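Nkechi Danladi
@nkechidanladi · 2021-12-30

Fil sur les réunions de copropriété, parce que je viens de passer l'année à présider le conseil syndical de la résidence Grimach et que j'ai pris des notes. Je les mets ici avant de les perdre.

Le contexte : deux bâtiments, 16 lots dans le plus petit, un syndic professionnel (le cabinet Olaniyan), une chaudière collective en fin de vie. Assemblée générale en mai, puis une assemblée extraordinaire à l'automne pour la chaudière.

Premier point, la convocation. Elle doit arriver au moins vingt et un jours avant. Tout le monde le sait, personne ne compte à partir de la bonne date. Pour un recommandé, le délai court le lendemain de la première présentation au domicile. J'ai gardé tous les avis dans une pochette, ça a servi.

Deuxième point, l'ordre du jour. L'assemblée ne vote que sur ce qui y figure. Si vous voulez faire inscrire une question, écrivez au syndic en recommandé, avec le texte de la résolution déjà rédigé. « Parler du local à vélos » ne donne lieu à aucun vote. « Autoriser la pose d'un râtelier dans le local à vélos selon devis joint », oui.

Les devis. Nous en avions demandé pour la chaudière à plusieurs entreprises. Festura a répondu en premier, avec un document de deux pages où la dépose de l'ancienne cuve n'apparaissait nulle part. Nous avons renvoyé la même liste de postes à tout le monde et redemandé des chiffres poste par poste. Trois semaines de perdues, mais après on pouvait comparer.

À faire figurer dans la liste, de mémoire : dépose, évacuation, raccordements, reprise du conduit, désembouage, mise en service, durée de la coupure d'eau chaude. La durée de la coupure, on l'avait oubliée la première fois. C'est la première question qu'on nous a posée en assemblée.

Les majorités. Article 24 : voix exprimées des présents, représentés et votants par correspondance. Article 25 : toutes les voix du syndicat, y compris celles des absents. Quand une résolution relevant de l'article 25 échoue mais recueille au moins le tiers des voix, on peut revoter tout de suite à la majorité de l'article 24. Demandez-le au moment même. Chez nous le gestionnaire était déjà passé au point suivant.

Le vote par correspondance : formulaire à recevoir par le syndic trois jours francs avant la réunion au plus tard. Il a changé la participation chez nous, surtout pour les propriétaires bailleurs qui n'habitent pas la ville. Défaut : si la résolution est amendée en séance, celui qui avait voté pour par correspondance est traité comme défaillant sur ce point. Donc on amende le moins possible.

Les pouvoirs. Un mandataire peut en avoir trois, davantage si le total de ses voix et de celles de ses mandants ne dépasse pas 10 % des voix du syndicat. Les pouvoirs en blanc envoyés au syndic sont une mauvaise habitude. Donnez un nom — un voisin, un cousin, peu importe.

L'heure. Nous avions commencé à dix-huit heures trente en mai et fini à vingt-trois heures. Les travaux étaient en dernier, il restait la moitié des gens. À l'automne, la chaudière est passée en premier, juste après l'élection du bureau. Voté en quarante minutes.

La salle. Celle du Grirkgate, au rez-de-chaussée, coûte 200 euros la soirée. Elle résonne beaucoup. Prévoir des chaises en demi-cercle, sinon le fond n'entend pas et parle entre soi.

Le procès-verbal. Il se rédige et se signe en fin de séance, par le président, le secrétaire et les scrutateurs s'il y en a. Relisez les chiffres des votes avant de signer, ligne par ligne. J'ai trouvé une erreur de tantièmes sur le ravalement, corrigée à la main et paraphée. Le lendemain, c'était une autre histoire.

Les charges. Le conseil syndical a le droit de consulter les pièces : factures, contrats, relevés bancaires. J'y suis allée deux fois, une matinée à chaque fois. Nous payions encore l'entretien d'un interphone remplacé il y a des années. Contrat résilié, petite somme, mais elle revenait tous les ans.

Le fonds de travaux. Chez nous il était au minimum légal et il a couvert une petite part de la chaudière. Le reste est parti en appels de fonds, en quatre fois. Certains ont eu du mal. Si c'était à refaire, je proposerais une cotisation plus élevée bien avant la panne.

Les relations avec le syndic. Un seul interlocuteur côté conseil, des messages courts, un sujet par message, une date de réponse souhaitée. Les appels, je les faisais suivre d'un courriel récapitulatif. On a moins perdu de choses comme ça.

Ce que je n'ai pas réussi : le règlement de copropriété date d'avant la naissance de la moitié des occupants et il faudrait le mettre à jour. Personne n'a envie de payer le notaire. Le point est reporté à l'assemblée de mai prochain.

Je reste au conseil, je laisse la présidence. Fin du fil, les questions sont ouvertes.

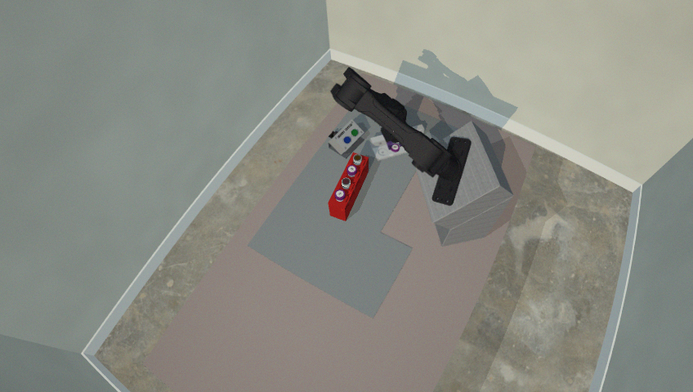
Fatima Babalola
Merci pour le point sur le revote à l'article 24. Chez nous le syndic a soutenu qu'il fallait convoquer une nouvelle assemblée, et la réfection du toit a pris un an de retard. Tu te souviens de l'article exact qui le prévoit ? Je voudrais l'avoir imprimé avec moi la prochaine fois.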